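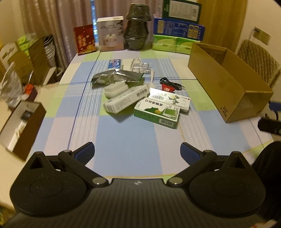 Prinine hand gripper, blue ridged pads, jaws open. Table-clearing task, mixed small items.

Home Kits Spares Class sets Clubs Contact Basket

We use cookies to keep your basket and remember your school login. Accept / Settings

Prinine Hand Gripper, Class and Club Edition
Order code 1218
In stock, ships from Gorngate

Two-jaw gripper you hold and work yourself. Built for school robotics classes, after-school clubs and the Drostura sorting contest. Students do the task by hand with the same style of jaws the arm will have, record it, then train on what they recorded. No arm needed for the first half of the course, so a club with one arm and a lot of kids can keep everybody busy.

Comes assembled. Pads come off for cleaning, put them back with the ridges facing in.

What's in the box
- gripper body, black, with both jaw arms fitted
- one pair blue ridged finger pads, fitted
- one spare pair finger pads
- camera mount and two mount screws (camera sold seperately, see below)
- USB cable
- hex key for the pivot screws
- printed quick start, one sheet, both sides
- task cards for the first three lessons

Not in the box: camera, laptop, memory card, the stuff you pick up.

Specs
Weight: 786 g without camera
Jaws: two, linked, open and close together
Pivots: two screws on the top, silver, do not overtighten
Pads: soft, ridged, replaceable
Logging: jaw opening, over USB
Software: Lindqvist Recorder, free download for registered schools
Age: 12 and up, younger with an adult holding the other end of the cable

Camera
Any of the cameras on the compatibility list. Wide lens strongly recommended. You want both pads in view the whole time plus a good piece of table, otherwise the recordings are not much use later. If you can't see the pad tips at the bottom of the preview, tilt the mount down a notch and check again. Lock the mount before you record anything. A mount that creeps during a session will ruin the whole session, ask us how we know.

Setting up the sorting task
The Drostura table task is any ordinary table with a pile of ordinary things on it. Patterned tablecloth is fine, in fact good. Boxes, foil pouches, cables, clamshell packs. Mix stiff and floppy. One open cardboard box to put things in, on its side or upright, but the same way all session. Write down which.

Things students find hard, in the order they usualy complain:
- coiled cables. Grab the coil across, both sides of the loop
- foil pouches. Slide off if you take only the corner
- clear plastic packs. Fine for the hand, hard for the model, record extra
- long thin boxes. Pick at the middle or they swing
- flat cartons lying down. Tip them up against something first

Please keep real medicines out of it with younger groups. Empty cartons only, taped shut. Same for anything glass.

Slow down. Every class goes too fast on day one. Close the jaws, wait a beat, lift. If the hand shakes, rest the elbow. Swap students after ten minutes, it does get heavy with a camera on.

Lesson plan (free with class sets)
Written by Mahmoud Hegazy for his own eighth-period class and cleaned up a bit for everyone else. Six lessons:
1. Holding it, opening, closing, one box at a time
2. Camera on, first recordings, throw most of them out
3. The pile. Teams choose their own items
4. Labeling and checking each other's work
5. Training run, overnight if your laptop is old
6. On the arm, same table, same cloth if you can

Lesson 4 is the one teachers skip. Don't skip it. Lesson 5 needs a laptop that stays awake, turn off sleep mode.

Slides and worksheets are in the download. Worksheets are letter size. Lesson 3 worksheet had two answers swapped in the old version, fixed in the August one, grab it again if yours is older.

Class sets
Class set is 28 grippers, two storage cases, spare pads for all, one teacher guide. Numbered stickers included so you can tell which team had which. Team set is four grippers and one case. Single units also fine, no minimum.

Purchase orders OK from schools. Send the PO with the order code on it please, we get a lot that just say "robot hands". Tax exempt form with first order only.

In use at more than 50 clubs. If yours runs an open table night and wants to be listed, email Valter Vik at the club desk and say what evening hours you keep.

Contest rules note
For Drostura the gripper has to be stock. Stock pads or stock spare pads. No tape, no rubber bands, no glue on the ridges. You may move the camera mount. You may not lengthen the jaw arms. Stickers on the body OK, keep them off the pads and off the pivots. Judges will look.

Table gets reset between teams from a photo, so items go back close to where they were but not exactly. Train for that. Move your own items around between recordings, turn the box a little, change the curtains or lights if you have any say in it. Teams who only ever record one layout have a bad afternoon.

Care
Wipe pads with a damp cloth. Mild soap if someone has been picking up candy. No alcohol on the pads, dries them out. Pivot screws: snug, then back off a hair. Jaws should open freely by themselves. If one side lags, check for crumbs first, then write to us.

Don't carry it by the cable. Don't leave it clamped on something overnight.

Spares
Finger pads, pair, blue
Pivot screw, pair
Camera mount, complete
USB cable, long
Storage case, holds fourteen

Questions we get
Does it work left handed? Yes, it's the same both ways around.

Can we use it without the software? Sure. Plenty of classes just do lesson 1 and race each other. Put a foam sheet down.

Will it fit our arm? The pads and jaws match the Lindqvist arm end. Other arms, send us the model name before you buy and we'll look.

Can we 3D print our own pads? For class yes, files are in the download. For the contest no.

Cable came loose while recording, is the file lost? Usually not. Reopen Recorder, it will offer to close the file properly. Last second or two may be missing.

Returns: unused, within the month, in the original box. Opened sets, write first.

Club desk answers between 9 am and 3 pm, slower the week before a contest.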